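Seventeen years with small vans, and now a plug

Jun 2, 2019

Līga Adomaitis has driven delivery vans for seventeen years, the last nine of them for her own firm, Loditau, which brings fruit and vegetables to restaurants and small shops. In March she changed her oldest diesel for an electric van, the Sekari Caro. I met her in the yard after the morning round, when the van was already back on its cable.

I asked first why she chose the Caro and not one of the bigger names. "The price was one thing," she said. "The other thing was the side door. In my old van the side door was narrow and I had to climb in from the back for every second box. When I tried the Caro, I opened the side, I put my arm in, and I could reach almost to the middle. For me this is worth more than a big screen."

The screen she does not like very much. To make the cabin warmer you must go through two menus, and she wears gloves in the morning. "A heater should have a knob," she said. She has told this to the dealer, Akinola, and they wrote it down politely.

Range in winter and in spring

The maker promises 220 kilometres on one charge. Adomaitis has never seen this number. In the cold mornings of March, with the heater on and the van full, she got roughly 150. Now that the weather is milder she gets more, but she does not plan for it.

"My round is 90 kilometres on a normal day," she told me. "So I come home with enough left and I sleep well. If my round was twice so long, I would have kept the diesel. I say this to every colleague who asks me. First write down your kilometres for one month, then go to the dealer."

She had one bad morning, in the second week. The cable was in the socket but the plug on the wall was not pushed in fully, and the van had charged nothing in the night. She did the first half of the round, then stood forty minutes at a public charger behind a petrol station and telephoned her customers. "The chefs were angry, but they are angry also on good days," she said, and laughed. Since then she looks for the green light before she goes to bed.

Driving it when it is full

I was curious how the van behaves with weight in it. She let me sit beside her for a short drive to a customer on the hill. The Caro pulls away quickly and quietly, and on the climb it did not seem to work hard. Going down again, Adomaitis hardly touched the brake pedal. She uses the stronger of the two settings for energy recovery, and she says that one needs a few days to learn it.

"In the beginning I stopped too early at every crossing, like a learner," she said. "And with soft goods you must be careful. If you lift your foot suddenly, the boxes at the back want to come and visit you." She has put rubber mats on the load floor and two more straps across the middle, and after this the boxes stay where they are. The suspension is firm when the van is empty. On the old stones near the market I felt every one of them in my back.
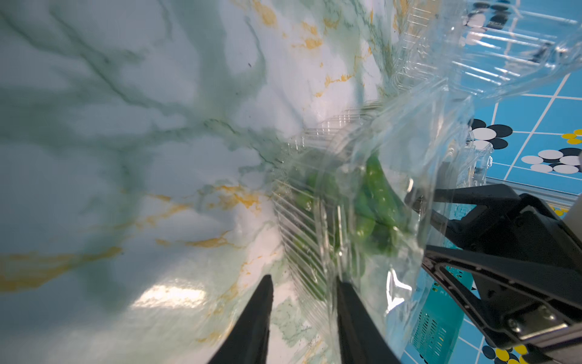 What it costs her

Adomaitis keeps all her receipts in a blue folder, and she opened it for me on the bonnet. For the diesel she paid close to 100 euros a week in fuel. With the Caro she charges mostly at home on the night price, and the week costs her less than a third of that. The insurance is a little higher. The first service has not come yet, so she does not want to say anything about it.

The monthly payment is the part that still worries her. "It is more than I paid before, when the van was mine and old," she said. "The fuel I save covers the difference, but only if I drive every week. If I am ill for a month, the van is still hungry for money."

Would she buy the same one again? She thought for a while and looked at the side door, which was open. "Yes, but in white," she said. "Mine is dark grey and in May it was already too hot inside at noon. For vegetables this was a stupid colour, and I chose it myself."

Her second van is still a diesel. She will keep it for the longer trips to the growers until it does not pass the inspection any more, and then she will look again at what is on offer.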